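Dakell 106 Facial Steamer - User Guide
Section 2: Set-Up and First Use

This section applies to the Dakell 106 and to the 106 T with the Tóth filter base. Owners of the 106 T should follow the extra steps marked "T only." Read the safety section before connecting the power cord.

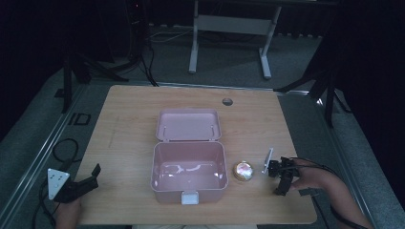
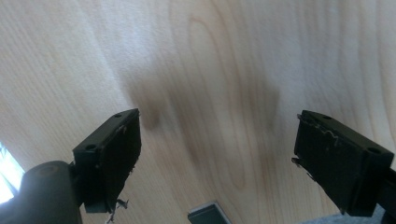
2.1 Before You Start

Place the steamer on a flat, stable surface that can tolerate moisture. Do not use it on a bed, a cushion or a stack of towels. The air inlets are on the underside of the base and must stay clear.

Check that the following parts are present:

Steamer base with power cord
Water tank with screw cap
Steam hood
Nozzle ring
Measuring cup
Cleaning brush
Filter cartridge (T only)

If a part is missing, contact the dealer. Do not replace the nozzle ring with a ring from an earlier Dakell model. The older ring fits the thread but does not seal against the hood, and hot water can drip from the joint.

Remove the transport tape from the tank and from the float inside the base. The float is the small disk in the water channel. It should move up and down freely when pressed with a fingertip. If tape residue holds it in place, wipe it with a damp cloth. Solvents will damage the float.

2.2 Choosing the Water

Use distilled water. Filtered tap water may be used in soft-water areas, but the tank will need descaling more often. Do not use mineral water.

CAUTION: Do not add essential oils, salt, herbs, toner, alcohol or any cleansing product to the tank. Additives can block the nozzle and cause the unit to spit hot water. Damage from additives is not covered by the warranty.

2.3 Installing the Filter Cartridge (T only)

1. Soak the cartridge in a bowl of cold water for 5 minutes. Small bubbles will rise from it during this time.
2. Shake off the excess water.
3. Turn the steamer base so the filter door faces you. Press the tab and lift the door.
4. Insert the cartridge with the arrow pointing toward the tank. It will not seat fully the other way around.
5. Push until it clicks, then close the door.
6. Hold the filter button until the filter light goes off. This resets the filter counter.

Note: Cakonau cartridges supplied with older base units have a longer neck and will prevent the door from closing. Do not trim the neck.

2.4 Filling the Tank

1. Unplug the steamer.
2. Lift the tank straight up. Do not tilt it while it is still seated in the base.
3. Turn the tank over and unscrew the cap.
4. Fill to the line marked MAX, using the measuring cup. Overfilling floods the float channel and triggers error E2.
5. Replace the cap and tighten it by hand. Check that the gray seal lies flat in its groove.
6. Dry the outside of the tank.
7. Lower the tank into the base. A short gurgle as the channel fills is normal.

Do not pour water directly into the base. If water has entered the base by any route other than the tank, leave the unit unplugged and drain it as described in 2.8.

2.5 Rinse Cycle

Run one rinse cycle before the first use, after descaling, and whenever the steamer has been stored.

1. Attach the nozzle ring but leave the hood off.
2. Point the nozzle away from people, walls and curtains.
3. Plug in the power cord. The power light shows white.
4. Press and hold the power button until the light blinks, then release it.
5. Leave the unit to run. It will switch itself off at the end of the cycle.
6. Unplug the unit and let it cool. Discard the water left in the tank.

A faint smell of warm plastic may be noticed during the first rinse. If it is still present in the next session, repeat the rinse. If it remains after that, stop using the steamer and contact Nundlow Service.

2.6 First Session

The first session should be short and on the low setting, even if you have used a steamer before. Output differs between models, and skin that was comfortable with another unit may redden with this one.

1. Remove makeup and contact lenses. Wash your face with a mild cleanser and pat it dry.
2. Tie back long hair. Remove earrings and necklaces; metal can become hot in the steam.
3. Fill the tank and attach the hood. Turn the hood clockwise until the marks line up.
4. Sit at the steamer in a position you can leave easily. Do not lie down.
5. Press the power button once. The light blinks while the water heats.
6. Wait until the steam is even before bringing your face to the hood. The first burst may contain droplets.
7. Keep your face behind the rim of the hood and close your eyes. Move back if the steam feels hot and not warm.
8. End the session after 5 minutes. Press the power button once to stop earlier.
9. Pat the skin dry and apply a plain moisturizer.

Do not use scrubs, peels or retinoid products directly after a session. Wait until any redness has gone.

WARNING: Steam can cause burns. Keep children and pets away from the steamer during use and while it cools. Never place your hand over the nozzle. Never move the unit while it is producing steam.

2.7 How Often to Use the Steamer

For normal or oily skin, 2 sessions per week are sufficient. Leave at least one full day between them. If you use it on a Thursday, for instance, the next session should not be before Saturday. For dry skin, one session per week is enough.

Do not use the steamer if you have rosacea, active eczema, sunburn, open sores, a fever blister, or a skin infection. Do not use it on an area that has recently been treated with a laser, a chemical peel or injections until your doctor agrees. If you take medicine that makes the skin thin or sensitive, ask your doctor or pharmacist first.

Steam softens the outer layer of the skin and loosens surface oil. It does not treat a medical condition and should not replace a prescribed product.

Stop using the steamer and seek advice if you notice:

Redness that lasts into the next day
Blistering or peeling
Swelling around the eyes
Dizziness or shortness of breath during a session

2.8 After Each Use

1. Unplug the unit and let it cool fully.
2. Remove the hood and the tank.
3. Empty the tank. Do not save the water for the next session.
4. Tip the base toward the drain mark and let the remaining water run out. Tipping it the other way sends water toward the controls.
5. Wipe the hood with a soft cloth.
6. Leave the tank open, cap beside it, until dry.

The hood and measuring cup may be washed in warm water with dish soap. No part of the steamer is dishwasher safe.

If the steamer will not be used for more than 7 days, dry all parts before putting them away - standing water in the channel leaves a film that the rinse cycle does not always remove. On the 106 T, take out the cartridge and discard it. A cartridge that has dried out cannot be soaked and used again.

2.9 Indicator Lights and Error Codes

White, steady: Ready, or steam in progress.
White, blinking: Water is heating, or a rinse cycle is starting.
Amber, steady: Tank empty or not seated. Refill the tank and press it down.
Amber, blinking: Descaling needed. The steamer can still be used, but output will drop.
Filter light on (T only): Replace the cartridge.

E2: Water level too high. Unplug, drain the base, and refill to the MAX line.
E5: Float stuck. Remove the tank and check for tape residue or scale around the float. Clean with the brush supplied.
E7: Unit overheated. Unplug it and clear the air inlets. Let it cool before restarting. If E7 appears again in the same session, do not continue.

Codes clear when the power cord is disconnected and reconnected. Any code not listed here indicates an internal fault. Do not open the base; it contains no parts that can be repaired at home. Have the model name and the serial number from the underside label ready when you contact Nundlow Service.

Continue with Section 3: Descaling.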